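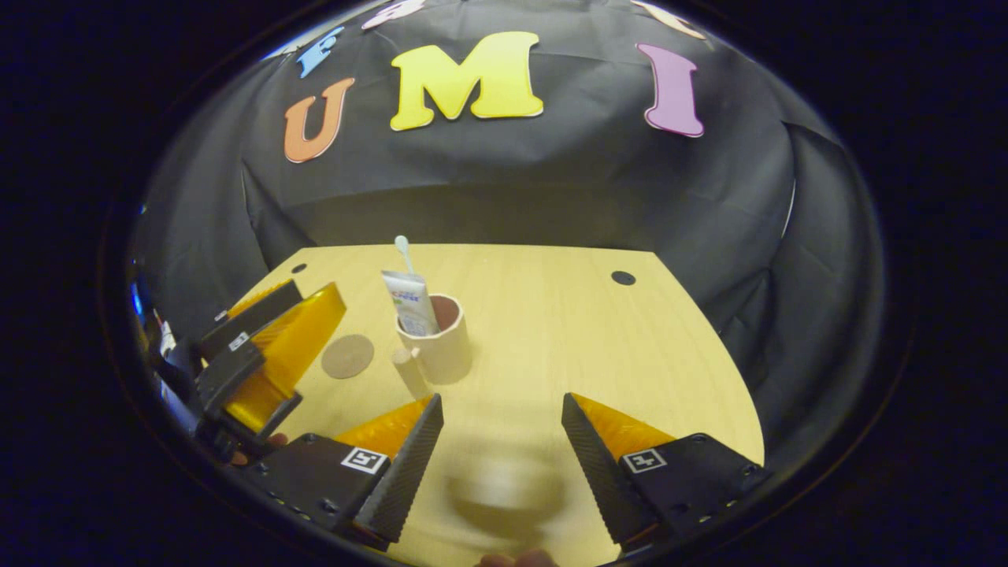

Issue 204

I spent most of last week rewriting our house rules for handheld gripper work, and I'm going to type up the whole business here before I forget why we decided any of it. If you don't spend your days recording demonstrations you may want to skip to the bit about the soup.

Some background for new readers. I run the recording side of a small group in Pirnesbridge. People hold a gripper in each hand, do an everyday job with it, and the recordings go off to train an arm to do the same. The job at the moment is the bathroom one: cup, toothpaste tube, toothbrush, coaster. It sounds like nothing. It has taken over my life!

Our old rules were two pages long and I wrote them in an afternoon. They said things like "move naturally" and "keep the table tidy". Then we shared a batch with the people at Vitusbridge, who had been working from their own sheet, and when we put the two sets side by side they barely looked like the same job. Theirs all began with the grippers wide open and held over the table. Ours began wherever the person happened to be when they felt like starting. Of our 1,874 recordings we ended up pulling 227, nearly all for sloppy starts or sloppy endings. That hurt. I had personally made a good chunk of them.

So, new sheet. It has the working name Barros (after the street, don't read anything into it) and it goes like this.

Start position first. Both grippers open, over the table, held still while you say "ready" out loud. I thought saying it out loud was silly and I've come around completely. It makes you stop. Without the word, people sort of drift into the task, and then whoever trims the recording has to guess where it begins.

Next, markers. Every gripper we use has square black-and-white markers on the mounting blocks, and the rule is that you look at them before each session and wipe them with a dry cloth. Dry! I don't care how dirty they are, if a dry cloth won't do it you come and find me and we put a new one on. And keep your fingers off them. People with big hands want to creep up the gripper for a better hold, and I get it, but your hands belong on the grip.

Then there's layout. The old habit was to put everything back in the same place after each go, since that feels neat. The new rule says you change it every time. Turn the cup. Lean the tube the other way. Lay something down on its side near the cup if it was standing before. Put the coaster further out, or closer in. The Vitusbridge sheet asks for a new layout every fifth go and I think that's far too lazy, but we had a long call about it and agreed to differ until November.

Backdrop and letters. We keep the black cloth, and we keep the foam letters up on it, and nobody is to straighten the cloth halfway through a session. I know the folds bother some of you. They bother me. But if you fix it in the middle then I have one session with two backgrounds and no note of when it changed. Fix it before you start or leave it alone. Same for the letters, and yes, that includes spelling rude words.

Mistakes. This was the one we argued over. If you drop the toothbrush, do you stop? The old sheet said bin it and start over. I wanted to keep every drop where the person picks the thing up again calmly, because an arm is going to drop things too and it would be nice if it had seen somebody cope. What we settled on is that you keep going if the item is still on the table, and you stop if it goes on the floor. You say "slip" when it happens so there's a note of it. No sighing, no apologizing to the toothbrush.

Breaks. Twenty minutes on, ten off, and I'm going to be a pain about this one. Holding two grippers is harder on your wrists than it looks, and tired people get jerky, and jerky recordings are no good to anyone. I did a whole morning without stopping in the spring and couldn't open a jar that night.

Cables last. They go off to the side, away from where your elbows swing, and you check them when you check the markers. I've put both checks on one card so it's a single habit. The card is taped up by the Virkix cabinet, and if it vanishes again I'm printing it on a T-shirt.

What I still haven't sorted is who gets to say a recording is good. Right now it's me, with coffee, going through them at the end of the day, and I'm sure I'm stricter on Mondays. I'd love to have a second person look at the same batch and see how often we disagree. If your group does this I'd really like to hear how you split it up.

Oh, the soup. I made the lentil one again with twice the lemon and it was much better. Recipe next time, I've got to go and cut some new markers.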